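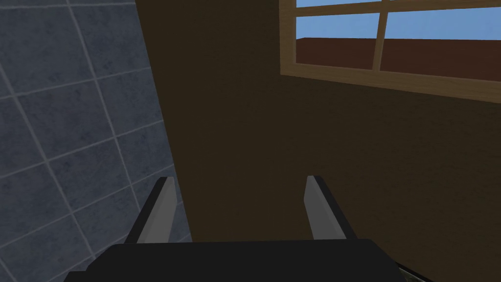
An open gripper and the window wall in the simulated room the Wonumdale team is working in.

Wonumdale workshop plans its robot budget on screen first
18/05/2018

Anyone who has ever bought a large appliance and then found it wouldn't go through the kitchen door will have some sympathy for the Wonumdale Home Skills Workshop, which would like to own a two-armed robot by next year and is taking its time over the order. The staff have spent the spring driving a simulated one around a simulated room, and they are building their equipment budget from what they learn there.

"We had a price sheet before we had a plan, and I'm a little embarrassed about that," said Ewurabena Opoku, who runs the workshop and has been very generous with her afternoons (and her coffee). "Now every line has to come from a job we want done." 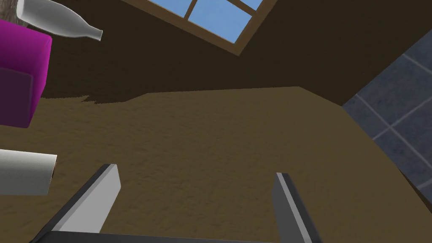
The jobs are small household ones, mostly picking things up and setting them down again, and Opoku's group has gone through 1,059 trial runs so far. Each run is logged with a note on whether a simple gripper would do or whether the workshop ought to pay for something fancier. So far the simple parallel kind is winning, which pleases Salvador Quintela, who keeps the books and had been bracing himself for two sets of expensive hands.

Reach is the other big question. A longer arm costs more, weighs more and needs a sturdier base, and Quintela would rather put that money toward spare parts and a service contract. He has asked for 55 more runs at shelves and corners before he signs off on an arm length, and Opoku says he'll get them.

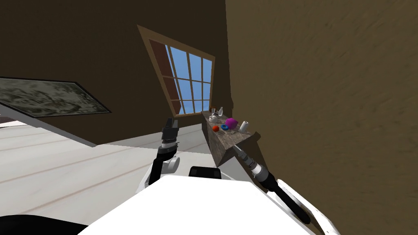 What goes in the June request

The request due in June has four parts: the robot itself, spare gripper fingers, staff training and a repair fund. Yatziri Ayala, who wrote the training section, fought hard for the last two, having seen a good machine at her old job in Tosstead sit under a sheet for most of a winter while everyone waited on a part.

Two suppliers, Worar and Priedītis, have been asked for quotes, and both have been told that delivery and setup must be listed on their own lines.
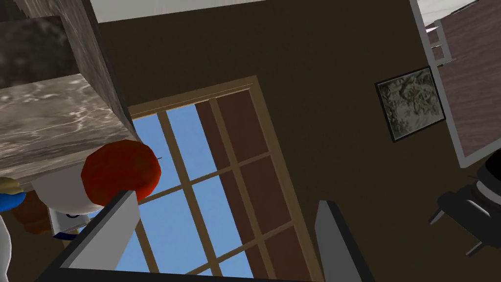
Opoku would also like the simulation work to carry on after the purchase, so that new staff can practice on the computer and make their mistakes there. Quintela has penciled in a modest sum for the computer time and says he is open to being talked up a bit, within reason. The request will be posted at the workshop's front desk, and neighbors are welcome to stop in and read it.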